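Wrist camera: white ball detection loses balls that touch each other or the gripper

Posted by Zoltán Bíró, 4/10/19

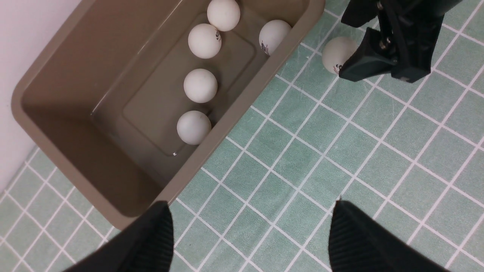
Wrist camera view, balls in the tray and one on the tiles.

Hello all. I am working on a two-arm cell which picks ping-pong balls and I have a problem with the detection. I hope somebody has met the same.

The balls are white, the tray is khaki-tan, and the floor is light green tile with white grout. My pipeline is simple. I take the image from the wrist camera, convert to HSV, threshold on low saturation and high value, then find contours, then fit a circle to each contour. The picker node (we named it Dravar) receives the list of circles and chooses the nearest one.

In the tray it works quite well. Outside of the tray I have two troubles. The first is that the grout has almost the same color as the ball, so the contour of a ball on the floor is joined with the grout lines and the circle fit is nonsense. The white wall makes a big contour also, but this one I can reject by area. The second trouble is the other gripper. When it is beside a ball it hides a part of it, and my circularity test throws the ball away.

I recorded 1,435 images with the arm at the pre-grasp pose. In 66 of them at least one ball is missing from the list. I tried to raise the threshold for value, but then the shaded side of the balls in the tray disappears and the circle center moves toward the light. A center which is wrong by 11 pixels is already enough for the finger to touch the ball and push it away.

I would prefer not to train a network for this, if it is possible. Is there a classical method which is good enough? And should I mask the second arm or not?

Thank you in advance.

Sulastri Kwok

Contours are the wrong tool in this case, in my opinion. A contour must be closed and complete, and you have neither. Use the edges and let them vote for a circle. The Hough gradient method is okay for it. A half-hidden ball still gives you half of the votes, and a straight grout line gives very few votes to any one center.

What helped me very much is to limit the radius. You know the real diameter of the ball, you know the camera pose from the forward kinematics, and you know the height of the floor. So for each pixel you can calculate what radius a ball would have there. Search only in a narrow band near this value. Please remember that the tray bottom and the floor can be at different heights, so make two passes with two planes and keep the better score.

For the second arm: yes, mask it, but carefully. Project the model of the arm into the image from its joint states and make the mask a little bigger than the model. Then do not delete the pixels. Mark them as "unknown". When you calculate the score of a circle, divide the votes by the visible part of the circumference only. If less than a third is visible, I don't send the ball to the planner, I ask for another view.

The same trick works for your own two fingers at the bottom of the image. They are fixed to the camera, so you need only one mask for each opening width.

One more thing: check the time stamps of the joint states. In my system the mask was late by two images, and I searched for the error in the detector for one week.

Lachlan Semple

Just buy orange balls.

Beca Foulkes

I agree with Sulastri about the radius. I want to add something about the print on the balls. Some of yours have a dark logo or mark on them, and the edge detector will like the logo more than the border of the ball. A median filter before the edges makes it weaker. Don't blur too strongly or you lose the border between ball and grout, where the contrast is very low.

For the center: after Hough, collect the edge points near the found circle and do a least squares fit with RANSAC, 500 iterations is plenty. The Hough center alone was not stable enough for grasping when I did it. The shadow beside the ball also has an edge, and RANSAC will drop most of these points.

Also, your planner should know about the wall and the tray rim. A perfect detection of a ball close to the side of the tray does not help if the finger has no place to go down. I give every ball a list of possible grasp angles and remove the angles where a finger would hit the rim, another ball or the other arm. If the list is empty, the ball waits and we take it later.

Contact the moderators | © Olport Community Help | Back to top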